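Two-tone door set

A two-tone door set is an interior door in which the leaf and the frame have different colors. In the most usual form the leaf is of dark or reddish wood and the frame is painted white. The term is used by door sellers and by decorators, and it covers hinged doors as well as sliding ones. In the Graltasia region the same thing is called a "Vusham door", after the town of Vusham, where many of the workshops were located.

Parts

The door set has the same parts as any other interior door. The leaf is the part which moves. The frame is fixed in the opening of the wall and consists of two upright pieces, called jambs, and one horizontal piece, called the head. The narrow strip on which the leaf rests when it is closed is the stop. Around the frame there is usually a flat molding, the casing, which covers the gap between the frame and the wall.

In a two-tone set the casing and the frame are normally painted together, in the same white. The stop can be treated in either way. Older joiners in Vusham stained it to match the leaf, so that a thin dark line remained visible when the door was open. Today it is mostly painted with the frame, as this is easier to repair.

The hinges are a small question of their own. On a white frame with a dark leaf, one half of the hinge lies on each color. Brass and dull steel are both common. Painted hinges are considered poor work, because the paint cracks at the knuckle after a short time of use.

Colors and finishes

The leaf is often given a reddish-brown color known in the trade as mahogany. The word describes the color and does not always mean that the wood itself is mahogany. Birch, beech and pine can be stained to a similar tone – with pine the result is less even, as the soft parts of the grain take more stain than the hard parts. A smooth surface with a low shine is the most common finish, although fully matte leaves are also made.

The frame is finished with a hard paint which can be washed. Pure white is usual, but a slightly warm white is preferred in rooms with little daylight. Walls next to such a door are often kept pale, in white, gray-white or light gray, so that the frame forms a calm border between the wall and the dark leaf. When the wall has exactly the same white as the frame, the frame can nearly disappear, and some decorators do this on purpose in narrow corridors.

History

Doors with a leaf and frame in different colors were made in many places, and no single origin is known. In Graltasia the type became common when the Clelletti workshop began to sell ready-made white frames separately from the leaves. A household could then keep its old wooden door and replace only the frame, which was usually the part in worse condition. The first printed list of the workshop offered 18 frame sizes, and a later one offered 72.

The Ahn joinery, also in Vusham, worked in the opposite way. It sold stained leaves for frames which were already standing in the building, and a person from the joinery came to measure the opening. At its busiest time it delivered some 300 leaves in one year. Both businesses used the same stain recipe for a period, and for this reason their doors are difficult to tell apart without looking at the joints on the lower edge.

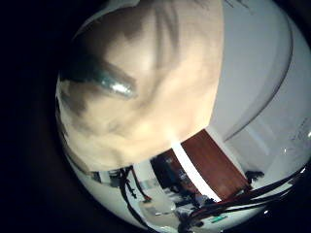 Reddish-brown wooden door with a white door frame stripe at its left side, in a room with a pale gray-white wall.

Care and repair

The two colors need different care. The white frame shows finger marks, especially near the height of the handle, and is cleaned with a soft damp cloth. The stained leaf should be wiped along the grain. Strong cleaners can make the finish cloudy – on a dark leaf such spots are clearly visible.

When the frame is repainted, the leaf is best removed from its hinges and laid on a covered surface. If it must stay in place, its edge is protected with tape. The tape is taken off while the paint is still a little soft, otherwise the border becomes ragged. The leaf should not be closed until the paint on the stop is fully hard. Two thin coats are recommended over one thick coat.

Scratches in the leaf can be filled with colored wax. A wax which is slightly darker than the wood is less noticeable than one which is lighter.

See also

Door casing
Door stop
Wood stain

Contact the editors | © Graltasia Household Encyclopedia | Last changed 11/07/2026 | Back to top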